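Search this site
Enter keywords

Sorting bathroom bits into trays
2 Mar 2024

Since September I have been clearing out the cupboard under our bathroom basin, which had filled up with bottles and tubes until the door would no longer shut. The cupboard is 525 mm wide inside and 555 mm deep, and the waste pipe takes up the back left corner. Everything in it had been standing loose on the floor of the unit. I have now moved the lot into open plastic containers, and this page covers the containers and how I use them. 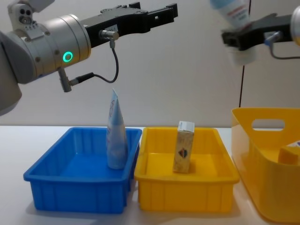
White bottle with a pale blue and white label, cap end down. Blue tray on the left of the row. 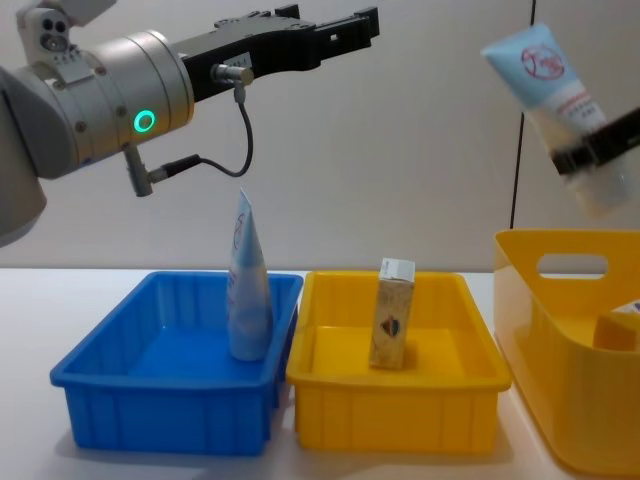
Squeeze tube, pale blue at the top and white lower down. Three containers on the white table. 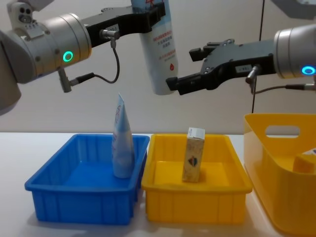
Blue tray with a squeeze tube standing in it, near the back right corner.

Measuring comes before buying. My first order was a set of lidded boxes from Prallex, and they were too tall to pass under the pipe. I sent them back and looked for open trays, which are easier to reach into anyway. The tall yellow basket in the first picture would not go under the pipe either, so anything of that height has to live on the right-hand side of the cupboard. The blue tray is shallow and slides in at the front. A tube will stand up in a shallow tray if you push it into a corner, as in the last picture, and then you can see what it is without taking it out.

I keep tubes and bottles apart where I can. Tubes get used daily in our house and go at the front. Spare bottles go behind, with the oldest nearest the door. Anything that has dried up or separated goes in the bin before the trays go back.

For cleaning, I take everything out and wash the trays in warm water with a little washing-up liquid. Ribbed sides hold soap scum, so use an old toothbrush on them. Leave the trays upside down on a towel for 40 minutes before refilling. I do this every 2 months.

The cupboard itself is an Arrieta unit with a fixed floor. I lined it with an offcut of Menix shelf mat, trimmed with scissors. The mat lifts out for wiping and stops the trays sliding when the door is opened.

2 comments
Share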